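Section 4: Mounting the speed sensor and recording your first ride

The Codska 200 records speed, distance and cadence. It reads speed from a small sensor on the front wheel hub and sends it to the display on your handlebar. Finish Section 3 (charging and display mount) before you start, and have the bike standing upright or in a repair stand.

You will need:
The speed sensor (gray, marked S on the back)
Two rubber bands, one short and one long
The display unit, charged to at least 40 percent
A tape measure
A phone with the Skemeo app installed

4.1 Fitting the sensor to the hub

1. Pull the plastic tab out of the sensor's battery door. The light on the sensor blinks green twice.
2. Wipe the front hub with a dry cloth. Grease on the hub lets the sensor creep sideways while you ride.
3. Hold the sensor against the middle of the hub, with the curved rubber side facing the metal.
4. Hook the short band over one end of the sensor, pass it under the hub between the spokes, and hook it over the other end. Use the long band for hubs with a dynamo.
5. Spin the wheel by hand. The sensor must not touch the spokes, the fork or a brake hose.

Note: The sensor works on the rear hub too, but the cassette side is crowded on most bikes and the band is harder to reach. Use the front hub unless you ride on an indoor trainer that holds the front wheel still.

Caution: Do not fit the sensor with cable ties. They can crack the housing, and the battery door can't be opened once they are tight.

4.2 Pairing

1. Hold the side button on the display until the menu opens.
2. Choose Sensors, then Add, then Speed.
3. Spin the front wheel for a few turns to wake the sensor.
4. When a number ending in the same two digits as the label on your sensor appears, press the side button once.
5. Wait for the word Paired. Go back to the menu.

If more than one sensor shows up in the list, move away from other bikes and try again. Group rides and bike shops are poor places to do this step.

The display remembers one speed sensor per bike profile. To use it on a second bike, create a new profile first (see Section 6). Pairing a second sensor to the same profile replaces the first one without asking.

4.3 Setting the wheel size

The display comes set for a common road tire. If your tire is different, the speed and distance will be wrong on every ride until you change it.

1. Pump both tires to your normal riding pressure.
2. Stand the bike on a hard floor with the front valve at its lowest point. Mark the floor beside the valve.
3. Sit on the bike, or have somebody press down on the bars, and roll forward in a straight line until the valve is at the bottom again. Mark the floor a second time.
4. Measure between the two marks in millimeters.
5. In the menu, choose Bike, then Wheel, then Manual, and enter the measurement.
6. Press the side button to save.

Measure again when you change tires. A worn tire is slightly smaller than a new one, but the difference is too small to matter for everyday riding.

4.4 Checking the reading on the road

A short ride will show whether the sensor and the wheel size are set correctly. Choose a quiet paved road you know well, where you can hold a steady pace. Start with the display on the Speed page and the app closed on your phone. 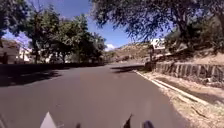 1. Ride at an easy pace until the speed on the display settles. It may jump by a mile or two per hour during the first few seconds – this is normal.
2. Hold that pace for a minute or so. The number should change smoothly.
3. Coast to a stop. The speed should drop to zero within three seconds.
4. Stop the recording by holding the side button, then choose Save.
5. Open Skemeo on your phone and wait for the ride to appear.
6. Compare the distance with a route you have already measured on a map.

Caution: Watch the road and not the display. Turn on Beeps in the Sound menu if you want to know about a lost signal without looking down.

A difference of one percent or less between the map and the display needs no correction. If the difference is larger, repeat 4.3 with fresh marks on the floor. A bent line when rolling is the usual cause.

4.5 If something goes wrong

Speed shows two dashes
The sensor is asleep or out of range. Spin the wheel. If the dashes stay, open the battery door and check that the flat side of the battery faces up.

Speed drops out and comes back
Move the display closer to the stem. Bright front lights mounted right against the display can interfere with the signal. Leave a gap of two fingers between them.

Speed is exactly double or half
Two bikes may be sharing one profile, or the wheel size was entered in the wrong unit. Enter it in millimeters only.

Error 21
The sensor battery is low. Replace it within the next few rides. Your wheel size is kept.

Error 81
The display could not save the ride. Delete old rides in the Storage menu and restart the unit. The ride in progress is lost.

Ride does not appear in Skemeo
Check that Bluetooth is on and that the display is not connected to another phone. Rides stay on the display until they have been copied, so you can try again at home.

Continue with Section 5 to fit the cadence sensor. If you bought the display without one, go to Section 6.

Section 4 revised 29 September 2023. Text: Abhishek Bisht. Technical check: Ea Hafþórsson.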